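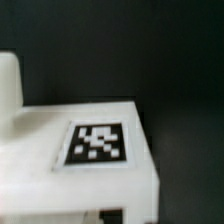 Game Shelf Tips: Keeping Controllers and Cartridges Happy
Posted by Randi Rustad on Mar 25, 2021

Spring cleaning time for the game corner! I have 873 cartridges and discs in the den now (my sister stopped asking), and these are the habits that keep them all playable.

Sticky buttons
Take the batteries out first. Dampen a cotton swab with rubbing alcohol, squeeze it nearly dry, and run it around the rim of each button while you press it up and down. Do the shoulder buttons too - they collect more snack dust than you'd ever believe. My old Cluvon pad had a B button that stuck for a whole winter, and two swabs fixed it!
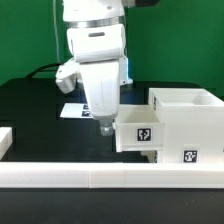 If a button still drags after that, let the controller sit overnight and try once more before you reach for a screwdriver. Keep the screws in an egg carton, one cup per corner of the shell, because they are often different lengths.

Dirty contacts
Same swab, same alcohol, short strokes along the metal edge of the cartridge. Dry for 12 minutes before it goes back in the slot. Please don't blow on them, however good it felt when we were kids.

Tatu Ondieki wrote in to say he uses a soft toothbrush for the crevices on his Ogola handheld, and I tried it last week. Wonderful! Get the kind sold for babies.
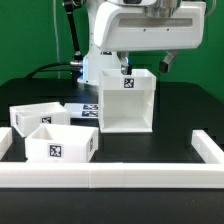

It works on speaker holes as well, as long as you hold the handheld face down so the crumbs fall out and not in.

Charging cables
Loop them loosely and close the loop with a strip of hook-and-loop tape. Label both ends. I put six in a shoebox in December without labels and spent a whole Saturday matching plugs.

Batteries
Anything you won't play for a few months should go away half charged, somewhere cool and dry. Top it up every 6 months. Loose AAs come out of the remotes completely.

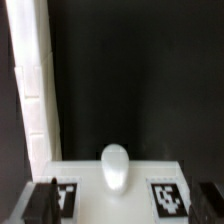

Smooth white oval on a white platform

Next up is yellowed plastic, which I'm still testing on a spare Betent shell. If you have a method you love, leave it in the comments and tell me how long you left it soaking!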